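Print | E-mail

Right, a thread about my electricity bill, because the one that landed this morning was £335 and I had to go and stand in the garden for a bit.

I live in Cadoscombe, in a terrace with a north-facing kitchen and windows older than my mum. I know it's never going to be cheap. But £335 for a quarter when I was away for two weeks of it!

So on Sunday I made a big pot of tea, got the last four bills out and went through the lot. First discovery: I'd been on Drusa's standard rate since the spring. My fixed deal ran out and they moved me over. They did write. The letter was in the drawer with the takeaway menus.

Rang Drusa. 2 hours on hold, and the music is a sort of pan pipe thing that stops every so often so you think somebody's picked up. Nobody had picked up.

The woman I got in the end was lovely, mind. She found me a new fixed deal in a few minutes and said my readings had been estimated twice running. I have a meter. It's in the cupboard under the stairs behind the hoover. I could have read it any time.

So go and read your meter! Take a photo of it with your phone while you're there, the date gets saved with it and you've got something to wave at them if there's an argument.

Next job was the hot water. My tank's an old Oei with an immersion heater, and the timer had it coming on at 3 in the morning AND 3 in the afternoon. I'm at work at 3 in the afternoon. The cat doesn't bathe.

Then the freezer in the shed. I was keeping 200 watts' worth of ancient chest freezer going for a bag of peas, some stewing steak and a loaf. That's off now. We had the steak on Monday night and it was fine, bit chewy.

A few of you asked about leaving things on standby. It's small money next to hot water and heating, but the telly corner in our house had built up to the telly, the box, the speaker, a games thing and a lamp, all on day and night.

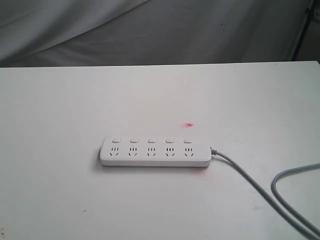 Photo: Clotum picture desk

A strip with a row of separate switches is what I'd go for, so you can knock the telly off and leave the box recording. Don't run heaters off one, please. Those go straight in the wall.

Will report back when the next bill comes. I'm hoping to get it under £200, and if I do I'm buying a decent draught excluder with the difference. The sausage dog one has lost most of his stuffing.

Print this page | E-mail to a friend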